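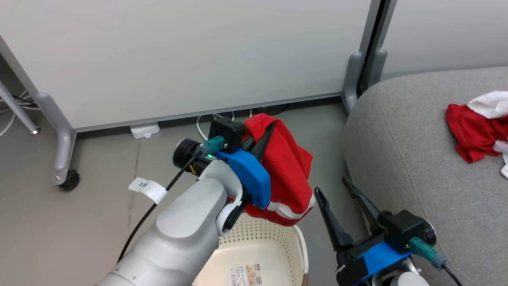

Laundry Sessions With Two Arms: Workshop Tips

By the Juster workshop desk
Apr 18, 2026

These are our working notes for recording laundry examples: clothes off the sofa and into the basket, out of the basket and back onto the sofa, and the odd fold. They were written for people running a two-arm setup in a spare room or a corner of a shop, with one person driving and one person resetting. If you work alone, most of it still applies, but you will be slower and should plan for fewer takes.

Our October set for the Skostelus project ended up at 1,434 usable takes out of 2,000 recorded. Most of the ones we threw away were lost to small household things such as a basket that slid, a shirt hung up on a finger, or a cable that got into the cloth. The arms themselves were rarely the trouble.

Before you start

Clear the floor where the basket goes and sweep it. Threads and grit get picked up by damp cloth and end up in the finger joints.

Set the basket first, then the arms, then the cameras. If you do it in another order you will do it twice.

Mark the basket position with two small pieces of tape on the floor, placed at the corners you can reach without leaning over the arms. Use tape close to the floor color. Bright tape shows up in every take, and the system may learn to look for the tape when it should be looking for the basket.

Take one still from each camera with everything parked, and save it with the day's files. When somebody moves the sofa by a hand's width three days later, you have something to compare against.

Wipe the lenses with a dry lens cloth. Lint settles on them faster in a laundry setup than in any other we have run. Do it again at the midday break.

Picking the clothes

Start with a few plain pieces of middle weight. T-shirts, light sweatpants and gym shorts all work. Leave out anything with drawstrings until the driver is comfortable.

Wash and dry new clothes once before you record with them. New cloth is stiff with sizing and keeps its store creases, and it hangs differently after one wash. If half your takes are from before and half from after, write down which is which.

Cut off hang tags and loose threads. Leave sewn-in care labels alone, as real laundry has them.

Trim and stripes are fine and even useful. A stripe along a hem makes it easier for the driver to see which way a crumpled piece is lying. Mix in some pieces without any, or you will get a system that does well on striped clothes and poorly on the rest.

Slippery fabrics need their own session. With nylon and satin, the driver has to pinch deeper and close harder, and it takes a while to get the feel back afterward. We do them last.

Keep a spare of each piece if you can. Gripper fingers are hard on knit cloth, and a shirt with a pulled thread will snag again in the same place.

Picking the basket

A light plastic basket with holes in the sides is cheap and easy to replace. It also slides. Stick four squares of rubber shelf liner under the bottom and the problem mostly goes away. Weights inside the basket work too but they change what the camera sees, so we stopped using them.

Decide before the first take whether stickers and labels stay on or come off, and keep it the same for the whole batch. A label on the base is visible when the basket is empty and hidden when it is full. That is harmless as long as it happens in every take.

Check the rim for sharp mold lines. Run an old pair of pantyhose around it. Anywhere the hose catches, a sleeve will catch too. Ten strokes with fine sandpaper will fix it.

Don't swap baskets in the middle of a batch. Finish, write it down, and start a new batch with the new one.

Cables and tags

Every camera and sensor on a gripper has a cable, and the cable always wants to be where the cloth is. Run it back along the outside of the arm and fix it at each segment, leaving enough slack at the joints that the arm can reach its full range. Test that by driving both arms to the far corners by hand before you power up.

Wrap a paper tag around each cable with its length written on it. It saves a lot of time when one has to be replaced, and you can do it with a pen and a bit of label stock. Write on both sides.

Use hook-and-loop straps on the arms and leave zip ties for the stand. A cut zip tie leaves a sharp stub, and the stub will find a sleeve.

Check the connectors by hand at the start of the day. Push each one in. A plug that is seated and a plug that is nearly seated look the same from where the driver sits. Then look for the indicator lights, and only then start the recorder.

Floor cables are a different matter. Coil the extra and keep it well outside the reach of the arms and out of the path the resetter walks.

Background

A plain panel behind the work area is a help in the first weeks. It keeps people walking past out of the recording, and it cuts down on glare from windows. A rolling whiteboard does the job if you wipe it clean. Lock the casters. If yours don't lock, put a wedge under one on each side.

After the first few hundred takes, start changing things. Move the panel. Let some of the room show. Add a chair, or take one out. The Paulík batches we trained on early were all recorded in front of the same white surface, and the first time we ran the result in a furnished room it reached for a cushion.
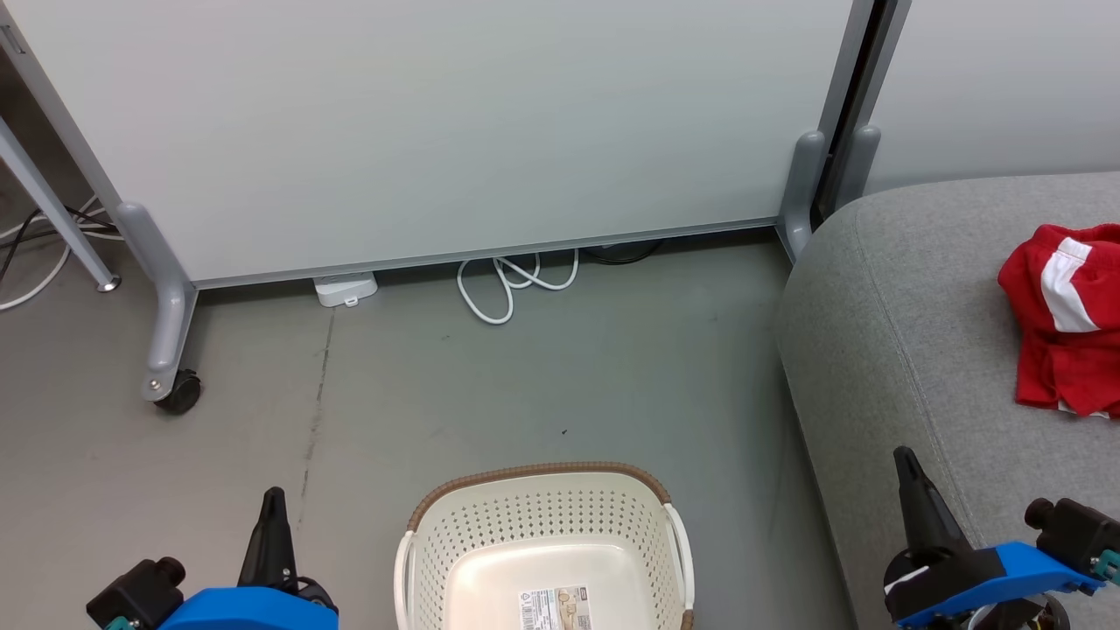 Change one thing per batch and put the change in the notes. If the light, the sofa cover and the basket all change together and the results drop, there is no way to tell which one did it.

Driving the arms

Park both grippers open, above the work and clear of the cloth, at the start of every take. Hold still for a full second before moving, and again at the end. The still second makes trimming much easier later.

Pinch the cloth at a ridge. If there is no ridge, press down lightly with the fingers open and close them slowly to make one.

Lift straight up until the piece is clear of the sofa, then go across. Dragging it over the cushions is quicker for you, but it pulls other pieces along and turns one take into a mess.

Use both arms even when one would do, at least for part of each batch. A good pattern is for one arm to hold the piece over the basket while the other comes in under it to guide the hanging end past the rim.

Open fully to let go. Half-open fingers hold on to a fold of cloth more often than you would think, and then the arm goes home with a sock.

If you miss a grasp, try again in the same take. A miss and a clean second try is a good example and should be kept. Three or more misses, stop and reset.

Do not speed up over the day. Drivers get quicker without noticing, and by the afternoon the takes look like a different person made them. We set a limit of 90 minutes per driver and then switch.

Resetting between takes

The resetter has the harder job. Pieces have to land differently every time, and people have habits. Left alone, most of us will drop a shirt in the same spot with the same fold for an hour.

What works for us is a set of nine cards, each with a simple instruction: near the arm rest, flat, balled up, half over the edge, inside out, two pieces touching, and so on. Draw one before each reset. Shuffle when you run out.

Drop the cloth from chest height and leave it where it falls, unless the card says otherwise. Smoothing it with your hands makes it look arranged.

Keep your hands and sleeves out of the work area until the recorder is off. Agree on one word for "clear" and use only that. The driver does not move until they hear it.

For baskets that should start full, keep a second pile ready on a table behind you so you are not digging in the closet between takes.

Notes and labels

Write one line per take, right after it ends. Ours has the take number, the piece, the card, the driver, and a mark for good, recovered or bad. We use paper on a clipboard and type it in at the end of the day. Typing between takes sounds quicker and was not.

Describe the task the way a person at home would say it: "Put the red shirt in the basket." Vary the wording a little. If a piece could be called a shirt or a top, use both across the batch.

Mark bad takes but don't delete them on the spot. Some turn out to be useful as examples of what failure looks like, and you will be too tired at four in the afternoon to judge.

Copy the files to a second drive before you put anything away. Open three of them from the copy, one from the beginning, one from the middle and one from the end, and watch each all the way through with every camera view up.

Cleaning up

Brush the gripper fingers with an old toothbrush. Lint packs into the base of the finger and after a week it will not close all the way.

Look over the printed mounts for cracks around the screw holes. We print spares from the Derkus files and keep them in a jar with the right screws. Snug is tight enough on these.

Wash the clothes every third session, without softener, which leaves a coating that makes cotton slick in the fingers.

Leave the tape on the floor if you are coming back tomorrow. If not, pull it up the same day, or it will take the finish with it.

Contact the workshop desk | Copyright 2026 Juster | Back to top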